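Endach teardown cell, notebook
5/20/23
Entered by Loukia, with bits from Angeliki and Periklis

Good session, bad stop. Writing it all down while I still have the order of things straight, because this is the most useful fault we have had on the Endach work so far and I don't want it to turn into "oh yeah, the time it leaned on the drive cage."

Short version for anyone who only reads the first paragraph: the arm came down too low over the drive end of the tower, pushed on the blue carrier, shoved the whole case sideways and then went into a protective stop. No one was hurt. The gripper is fine. The carrier is fine too, which I would not have bet on! The wrong tool file was loaded, the one we use for the mock panel, and nothing in our startup made us look.

What we were trying to do

Pull the drive carrier out of the Dell tower, straight up, without levering it. On the mock panel this goes beautifully now. Angeliki had it running clean before lunch, seven pulls in a row, and I got a bit giddy and said let's go to the real chassis while it's behaving. The real one is a much meaner place to work. There are cables to snag, the power supply takes up a whole corner, and there isn't a lot of room to open the fingers once they're down inside. I love it. It's exactly the kind of mess the mock can't give us.

We had the tower lying open at the marked spot and the approach points from the last Sundosach session. Those points are good. I want that on record, as the first thing everyone said afterward was "somebody moved a point."
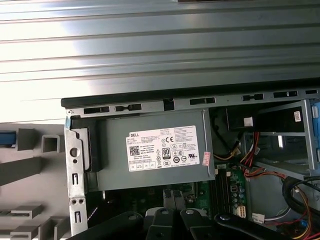 What happened, in order

1. Periklis powered up, homed the arm, and opened the Sundosach job from the list. It loaded with no warnings.

2. Dry pass over the case at travel height. Looked right to all of us. In hindsight it was low, but at travel height you don't notice, there's so much air under it.

3. Angeliki ran the approach at 40 percent speed. The fingers came down next to the carrier and kept coming after the point where I expected them to stop. I said "that's deep" and she was already reaching.

4. The gripper body touched the top of the carrier and pushed. The case slid. It didn't tip. I heard a creak from the sheet metal (Periklis says it was the bench, we will never agree).

5. The arm stopped by itself on the force limit. Angeliki hit the stop button at more or less the same moment, so the log has both and it took us a while to see which was first. The force limit won.

6. Hands off, power held, everybody took one step back. Then we took the photos of the state it was in, before touching anything. Nicely done, all of us. Last November we would have jogged it out straight away and lost the evidence.

Getting the arm out

We talked this through before moving and I'm glad, as my first idea was a bad one. I wanted to open the fingers. Angeliki pointed out that with the linkage resting against something, opening could swing a link outward into the cables or down onto the board. So, no gripper command at all. Straight up in tool Z, slowest jog, one person on the pendant and the other two watching the carrier from both sides and calling out.

It came away on the first little jog. No spring back, no scrape. Then up to travel height and parked.

I checked the finger bolts with the hex key and all were tight. I ran the fingers open and closed by hand command, four cycles, and they met evenly every time. The pads have no new marks I could find. The carrier has a faint rub on top, and I put a dot of paint pen by it so we don't find it again in a month and panic.

Hunting for the cause

This part was fun, I'm sorry, but it was. Periklis made a list on the whiteboard of everything that could put us low: a point moved, the case sat higher than before, the arm homed wrong, the tool length was wrong, the payload was wrong and the wrist was sagging. We went down it one line at a time and did not skip ahead even when we all had the same hunch.

Points: compared with the saved copy, identical.

Case height: measured with the depth gauge at the corners of the chassis. Same as the number penciled on the setup sheet.

Homing: drove to the reference pin on the bench and it was dead on in X and Y. In Z it looked fine too, which had us scratching our heads, until Angeliki noticed that the pin routine doesn't use the active tool. It uses the bare flange. So our favorite check can't ever catch this fault! File that one away.

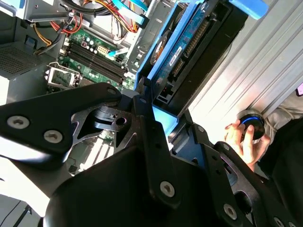
Tool length was next, and there it was. The active tool was the short one, left over from the morning, and it is nearly 2 cm off from what we use on the tower. The morning tool has its tip defined up at the knuckle, because on the panel Angeliki likes to work from there. The tower tool has its tip at the end of the pads. Run a tower point with the panel tool and the arm happily puts the knuckle where the pads should go. It did precisely what it was told, very smoothly.

The payload value was also the panel one, but the difference is tiny and I don't think it played any part. Fixed anyway.

Why the job didn't set the tool for itself: the line is there, but it sits inside the block that runs only on a cold start. We had homed but not cold started, as the arm had been on since the morning. Periklis wrote that block and I reviewed it, so we split the blame evenly and had a cookie.

Proving it

Knowing the cause is nice, making it happen on purpose is better. We went back to the mock panel for this, since no one wanted to aim at the tower again with a tool we knew was wrong. I set up the reverse case: panel job, tower tool loaded. That should leave the arm high, which is the harmless direction, and if our theory was right it should be high by the same amount.
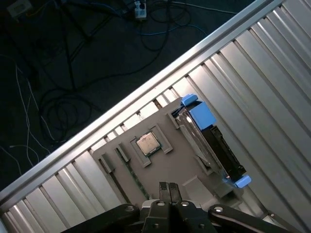
Stopped the job at the lowest point of the approach and measured down to the panel with the gauge. High, by the same amount, to within what I can read off the thing. We did it again after re-homing and got the same answer. Then loaded the proper tool and ran it once more, and it landed where it belongs. I may have cheered.

One more thing we learned while we were over there. If you switch tools while the job is paused, the position on the pendant changes but the arm doesn't move, and it doesn't complain. You can then press resume and it carries on with the new tool from that point. I don't like that at all. Periklis thinks it's a setting. Until we find the setting, no tool changes during a pause, ever. Abort and start over.

The hand question

Grigoris read my first scribbles and asked where everybody's hands were. Fair question, and the answer isn't great. During the approach one of us was standing at the bench with a hand resting within reach of the case. Outside the line we taped, yes. But the case slid toward that side, and the tape doesn't know about a sliding case. If it had slid further it would have met fingers.

So the tape line gets moved out, and the tower gets clamped for every powered move. We have been skipping clamps because they get in the way of the elbow on one approach. We can change the approach! There's plenty of room to come in from the bezel end. Lambros has low-profile clamps left over from the Enoren job and is bringing them down.

I also want to bring the force limit down for the first run on any real chassis. It stopped us, and I'm grateful to it, but it let the arm push a whole tower first. Angeliki worries about nuisance stops on the pull itself, where you need some force to get the carrier moving. Maybe low for the approach and normal for the pull. To be tried.

Changes made before we ran again

Tool and payload lines moved out of the cold start block, so every job sets its own at the top, every time.

Job now shows the tool name on the pendant and waits for a person to confirm it. Annoying, on purpose.

New touch-off with the active tool on the gauge block, before the first approach on the tower. Takes hardly any time.

Panel tool renamed so it has PANEL in it. The old names differed by one character, what were we thinking.

First run on a real chassis is now at the slowest speed, with one person doing nothing but holding the stop.
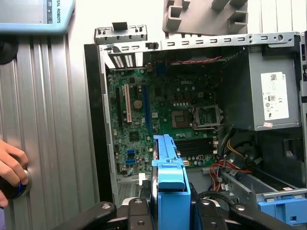

Photo: wrist camera, Endach cell. Saved by Angeliki Vlachopoulos.

Ran the approach again with all of this in place, as far as the carrier and no further, then back up. Clean. Ran it a second time, also clean. We left the actual pull for next time because the clamps aren't here and I had just finished writing that we wouldn't do it without them. Periklis was very sad about this. So was I.

Still open

Find out whether the resume-after-tool-change thing can be switched off. Periklis.

Clamps, and new approach from the bezel end. Lambros and me.

Two-level force limit, test on the mock first. Angeliki.

Tell the Woldegiorgis people, their cell runs a copy of our startup block and it has the same hole in it. I'll call them, and send the fixed file after Periklis has read it over once more.

Check whether the older jobs in the list also set their tool on cold start only. I opened a couple and yes, they do. The rest are locked until someone goes through them.

The depth gauge battery is low, and the spare in the drawer is the wrong size.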